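Setting Out and Checking the Fruit Basket in the Play Kitchen 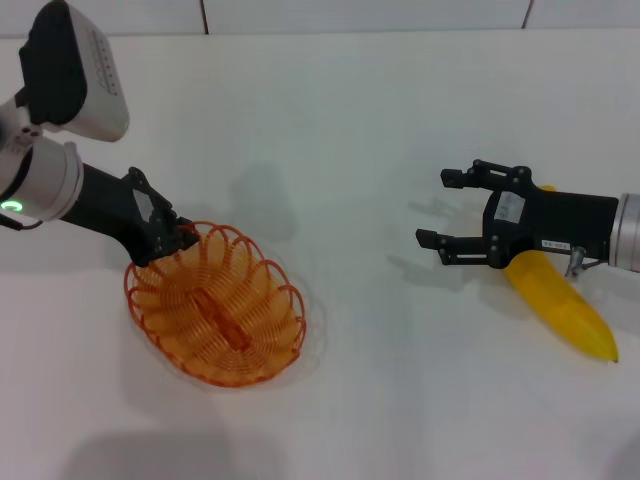
By Kristýna Vaněk
Reviewed by Macarena Cabral
Guidance sheet 73 — Saddale Early Years Service

This sheet sets out how the fruit basket is to be prepared for the play kitchen in all Saddale rooms. It applies to the orange wire basket and to the toy fruit kept with it, including the banana. Settings that use a basket of another pattern should follow the same order of work.

Before you start

Clear one white table and wipe it down. Allow 15 minutes for the whole task. You will need a soft cloth, a bowl of warm water with a little washing-up liquid, a dry tea towel and the room's stock card.

Checking the basket

1. Stand the basket on the table and press lightly on opposite sides of the rim. It should not rock.
2. Run a dry cloth along the looped rim and then over the rings at the sides. If the cloth catches, look for a raised wire end at that point.
3. Turn the basket over and repeat the check on the underside.
4. Any basket with a sharp or loose wire is to be withdrawn and entered on the stock card under item 3287. Do not bend the wire back by hand.

Cleaning

Wipe the wire with the damp cloth, working from the rim downwards. Dirt gathers where the loops meet — a soft toothbrush may be used there. Dry the basket with the tea towel and leave it upside down until no moisture remains.

Toy fruit should be wiped, not soaked. Pay attention to the ends of the banana, which are handled and mouthed more than the middle. Fruit that has split must be thrown away.

Setting out

Place the basket towards one side of the table so that children have space to sort and serve. Leave at least one piece of fruit on the table top beside it. Younger children are more likely to begin filling the basket when a piece is already within reach.

No more than 13 pieces should be set out at one time. The remainder are kept in the Halás cupboard and exchanged at the start of each half term; the November exchange is recorded on the reverse of the stock card.

Requests for replacement baskets should be sent to the Narkurton office.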